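Plastic basket

A plastic basket is a light, open container molded from plastic and used for storing or carrying things. Few household objects get so much done with so little material! Most are made by injection molding, in which melted plastic is pushed into a steel mold, cooled and popped out in one piece, holes and all.

The holes do a great deal of work. They save plastic, cut weight and let air reach whatever is inside, so damp cloth or fresh fruit keeps better than it would in a closed tub.

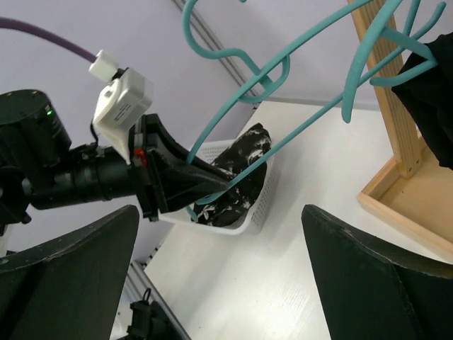 Polypropylene is the usual choice, as it bends many times before it cracks. High-density polyethylene is a little softer and copes well with cold, and it turns up often in baskets meant for outdoor use.

Makers often build whole families of sizes that nest neatly when empty. The Kakeo line, molded in Kolov, has 5 sizes, and the largest weighs just 608 grams (the middle one weighs 519), a lovely bit of thrifty design.

See also: Crate; Hamper; Wicker

Last edited November 28, 2022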